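I've been meaning to write about letters for weeks now, ever since the box from my aunt's house in Fosgate came to live at the bottom of my closet. It's a plain old shoebox, soft at the corners, and it holds just about every letter she and her friend Karlijn Smits wrote to each other over 15 years (they mailed each other's letters back one Christmas, which I find so lovely I can hardly stand it!).

I started reading on a Thursday night with a mug of tea, thinking I'd do a few and go to bed. Well, you can guess how that went. Karlijn had handwriting like knitting, all loops, and she never once wrote a letter without telling my aunt what she was having for supper. Soup, mostly. There's a whole page on leeks. My aunt wrote back about the neighbors, the weather, a coat she wanted and didn't buy, and then three letters later the coat again – she had gone back for it, of course.

So I've decided to write some letters of my own this spring. I bought a box of cream paper and a roll of stamps, and I've made a list of five people who are getting one whether they like it or not. My cousin already has hers. I told her all about the tomato seedlings and my bad knee and I filled both sides, which surprised me, because on the phone the two of us run dry in ten minutes.

I do find it slow going. My hand cramps up by the second page, and I cross things out and then feel I should explain what I crossed out. But I sleep better on the nights I write, and I've started saving up little things during the day to put in.
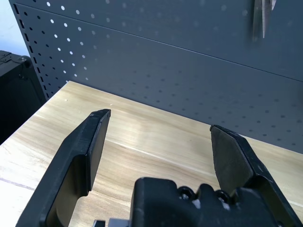
Light wood tabletop, dark gray pegboard behind.

Next on the list is my old roommate, who moved in April and sent me her new address on the back of a grocery receipt. I'm going to ask her about her kitchen. And if you'd like a letter too, leave me a note in the comments and I'll email you for your address – I still have plenty of paper.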